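Wanted - a couple of people for our Saturday-style craft market, any day you can manage

Hi, I'm Oanh Giáp and I run the little handmade market behind the Ivine library. We've grown a fair bit lately and I need two casual stallholder helpers, starting in January. You don't need to be crafty - I can barely thread a needle myself - but you do need to like a chat and be okay with early starts. Set-up kicks off at 6.30 am and we're packed up by 2 pm.

The work is pretty easygoing. You'll help makers find their spots, look after a stall while someone ducks off for a coffee, and answer the same question about parking over and over. We had 58 stalls at the last one, so comfy shoes are a must!
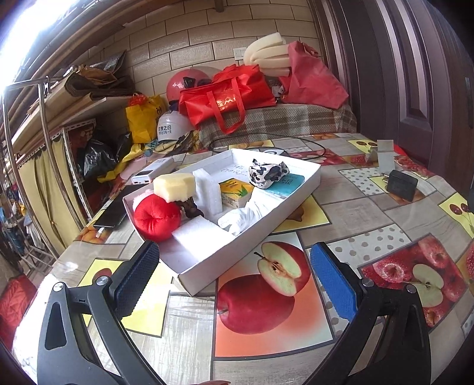

Pay is $188 a market, plus lunch from whichever food van has the shortest queue. If you've got a car with a towbar, tell me, as the marquee trailer lives out at Wustton and I'm sick of being the only one who can fetch it.

I'm also after new makers. Soft toys, pottery, knitting, jam, whatever colour or flavour you do it in - just not resale stuff, please.

Keen? Drop a note in at the library desk for me or Hường Bạch, with your phone number and a few lines about yourself. No résumé needed.

Recent notices
Azimi Hall: choir seeks tenors
Kadetti Cycles: weekend mechanic
Free mulch, Wustton depot
Lost: grey cat, Ivine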